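Clirano Scale Model Kits: The Covered Market Hall, Kit 1234

Of all the buildings in the Clirano range, the old covered market is the one we get the most letters about, and we are very happy to have it back in the catalog after a long absence. If you missed it the first time, welcome! It is a model of the sort of iron and glass market hall that so many towns put up when the railroads came through, with a long central roof, a row of shops down each side and a little clock turret over the main door.

The kit is at a scale of 1:200, small enough to sit on a bookshelf and still large enough to show the brackets under the eaves and the pattern of the brick between the shop fronts. All the walls are printed card, die-cut so that you only need to press the parts free. The roof ribs are etched brass and the glazing is clear sheet, already scored along the fold lines.
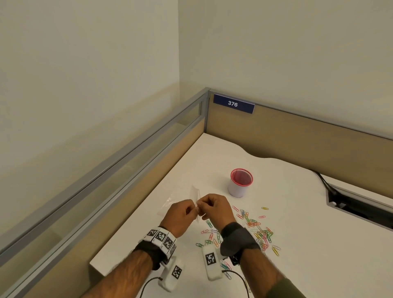
We have changed a few things from the first edition. The clock turret used to go together in a way that many of you found fussy (we did too, after building a dozen of them), so Kekana has redrawn it with a hidden inner core that keeps the four faces square while the glue sets. The base now comes in two halves with a locking tab, and the paving has been reprinted in a warmer gray. The brick color is a shade darker as well, closer to the Ranetti town hall, kit for kit, in case you plan to stand them side by side on one square.

You will need a sharp craft knife, a steel ruler, white glue for the card and a tiny amount of contact glue for the brass. Tweezers are a help with the roof ribs. Most builders spend 20 evenings on it, though a patient person could easily spend more, and there is no hurry at all. Please read the booklet through once before you start, and dry fit the side walls before any glue comes out of the bottle. 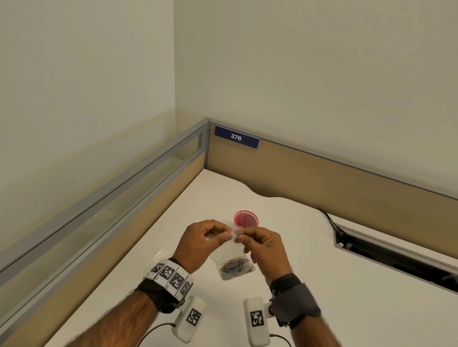
The roof is the part that makes this building, and it deserves a clear table and good light. Begin at the turret end and work toward the back gable, fitting each rib into its slot before you lay the glazing over it. The panes need gentle pressure along the eaves until the glue takes hold, and ordinary paper clips do that job very nicely, so a desk cup full of them, like the pink mesh one with the clips in it, is well worth keeping within reach. Slip a scrap of card under each clip to save the glazing from marks.

Once the roof is on, you can add the awnings, the lamps and the weathervane in any order you like. The Kuder street set (sold separately) has handcarts, crates and benches to the same scale, and it does a lovely job of filling the paving in front of the main door.

Kit contents: printed card sheets, etched brass ribs, clear glazing, two-part base, illustrated booklet.
Spare parts: available by mail for all current kits. Please quote the kit number.
Page last updated 10 August 2003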